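Clomdale Kitchen: The Table Gallery

Filed under: Community Kitchens / Photo Galleries / Drollovville

The Clomdale kitchen is on the ground floor of the old Nazarenko building in Drollovville. It is used for lunches, weighing and packing food, and a cooking class that meets in the evening. The pictures on this page are from the table area. Pictures of the stoves and the pantry are on their own pages.

A table gets used for whatever has to be done next, so the things on it change through the day. A few stay put. The kitchen scale is kept out during working hours, and so is the mug rack. Everything else is supposed to go back to a shelf or to the sink when the person using it is finished.

Weighing

Portions are weighed in the container they will be served or stored in. Set the container on the scale first, zero it, then add the food. People who learned on the old dial scale at Gitow tend to weigh the food bare and move it afterward, and that leaves grease on the platform. The digital scale is easy to wipe but it does not like water running in under the buttons. Use a cloth that has been wrung out.

Weights are written on the sheet in grams. The lunch portion for a main item is set by the menu for the week, and the menu is taped inside the door of the tall cabinet. If a piece comes out well over, it can go out as it is. If it comes out under, add a second small piece and write down the total.
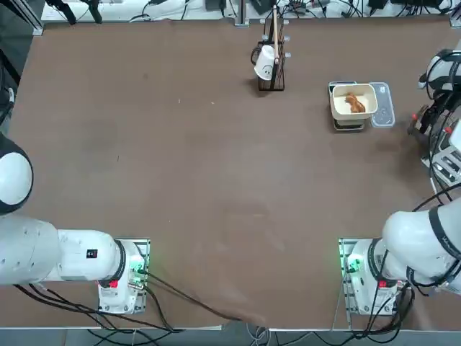 The weight sheet goes in the folder by the phone when it is full. One sheet has 40 lines, and on a regular lunch day we fill most of one. Please write the item on every line, even when it is the same as the line before. Ditto marks get missed when the sheet is typed up.

Batteries for the scale are in the top drawer with the tape and the markers. When the display goes dim, change them then and there. The old ones go in the jar under the counter.

Mugs

We have 16 mugs in regular use. They are hand washed, and they should be dried before they go back on a hook. Hang them by the handle and leave a little room between them. The ones with chipped rims have been taken out and are now holding pens in the office.

The tall utensils used to have a crock of their own. It broke in the spring and has not been replaced, so for now they get stood wherever there is room for them. Dilruba Saha is looking for another crock, wide enough for ladles. If you have one at home that you don't need, leave it with her at the front desk.

Containers

Most of the containers were bought in one order, and the rest came in by ones and twos. The lids are the trouble. Six of the larger boxes have no lid that fits, and those are used only for carrying things across the room. Boxes with lids are kept together on the middle shelf, with the lid underneath the box so that the two do not get separated.

Do not stack anything with food in it. Do not put a warm container straight into the refrigerator. Leave it out for 35 minutes with the lid off, set the timer so it is not forgotten, then cover it and put it away. The label goes on the side of the box, where it can be read when the shelf is full. Labels on lids are no help once lids get swapped.

Wiping down

Surfaces are wiped after each job and again at closing. The method is the same both times. Brush the dry crumbs off first, wash with warm soapy water, rinse with a clean cloth, then dry. If the crumbs are not brushed off first they turn to paste and end up along the edges. Move the containers to the counter before you start. Wiping around them leaves a ring, and the ring has to be scrubbed off later.

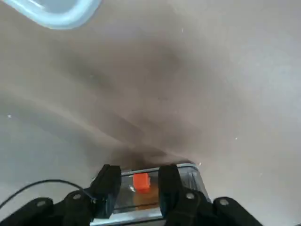
Crumbs are what we hear about most at closing, and they are easy to miss on a light surface. Anything dark stands out, and bread crumbs or flour do not. It helps to get your head down low and look across toward the window. There are a few tiny light specks on the pale surface, well apart from one another, and at normal standing height you could go right past all of them. The light blue plastic container in the upper left corner is the sort of thing that should be lifted and wiped under as well. Run the cloth along its bottom edge before you set it down again.

Cloths are changed at noon and at closing. Used ones go in the bin by the back door and are washed on the hot cycle. Please do not hang a used cloth over the faucet to dry. It smells by the next morning and someone will pick it up and use it.

The brush and pan are on the nail to the left of the sink. The brush with the green handle is for tables and counters, and the one with the long handle is for the floor. They should not trade places. A new table brush was bought in August after the last one was used on the back steps.

Closing order

The last person out does the scale, then the mugs, then the surfaces, then the floor. Turn the scale off and check that nothing has been left on it. Check the sink for single spoons. Lights over the table are on the switch nearest the hall, and the other switch is the fan, which stays on until the floor has dried.

If something is broken or has run out, write it on the pad by the door with your first name. Soap and labels are ordered together, so it helps to know about both before either one is gone. The pad is checked every morning at 8.

Anyone who would like to sign up for a lunch shift can ask at the front desk. A first shift is always shared with someone who has done it before. Bring shoes with closed toes and something to tie your hair back. Aprons are on the hooks in the hall.

Last updated: August

Contact the kitchen desk | © Clomdale Kitchen, Drollovville | Back to top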